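Skirnville Household Handling Project
Progress report to the equipment fund
Reporting period ending 13 August 2019

1. Status

Work on the soft goods tasks is on schedule. Spending is under plan because the second equipment order has been held until the Broltcombe quote is settled. The fund is asked to approve the revised order in section 4.

2. Equipment in service

The hand-held grippers bought under the first order are in daily use at the Skirnville site. Two finger designs are being used side by side. Operators are trained in one short session and work in pairs on large items such as sheets and blankets.

Wear has been concentrated in the finger pivots. The screws work loose with use and are now checked at the start of each shift. Thread locker was tried in June on one unit and will be applied to the remainder at the next service. Finger pads are treated as a consumable and are budgeted on that basis in the next period.

Cables have caused more lost time than any mechanical part. Spare cables were not included in the first order and had to be bought locally at retail price. They are included in the revised order.

3. Spending to date

Consumables for the period came to $728, against an allowance of $1000. The figure covers cables, finger pads, cleaning supplies and replacement screws. No charge was made against the repair line.

Storage remains a cost issue. The present room has limited shelving, and equipment shares it with household items used in the tasks. We have priced an additional lockable cabinet and will buy it from the consumables underspend if the fund has no objection.

4. Revised second order

The original plan called for 14 additional grippers from Sarmiento. We now propose to buy 10 and to put the difference toward spare parts, a charging station and the cable stock described above. The reasons are as follows. Site capacity is limited by floor area and operator hours, so the last four units would have sat idle for most of the year. Downtime in this period came from missing spares, and a larger fleet would not have reduced it.

Vidonero submitted a competing quote. Its unit price is lower, but its fingers do not fit the mounts already in service, and a change would mean holding two sets of spares. We do not recommend it for this order. It should be invited to quote again when the mounts are due for replacement.

Delivery from Sarmiento is to the Broltcombe depot. Transport from the depot is not in the supplier's price and is being quoted separately.

5. Current work

Cloth handling on beds has replaced tabletop folding as the main task. A fitted sheet stays on the bed while a smaller cloth is spread, gripped and folded on top of it. Corner lifts are done with one gripper holding the cloth while the other is brought in over the middle.

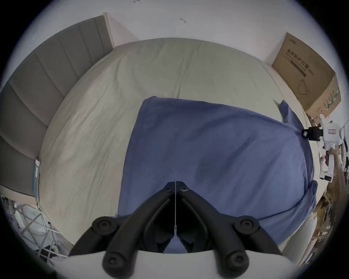
Can the smaller order still support two-person tasks at both sites?

Two-person work needs a pair of grippers per station, and the reduced order covers every station planned for Skirnville and Broltcombe. Spares for each site are held on top of that.

6. Decisions requested

Approval of the revised quantity and the spares package.
Approval to buy the storage cabinet from the consumables line.
Agreement to carry the unused repair allowance into the next period.

The order will be placed on receipt of written approval. The next report will include delivery dates and the first service records for the new units.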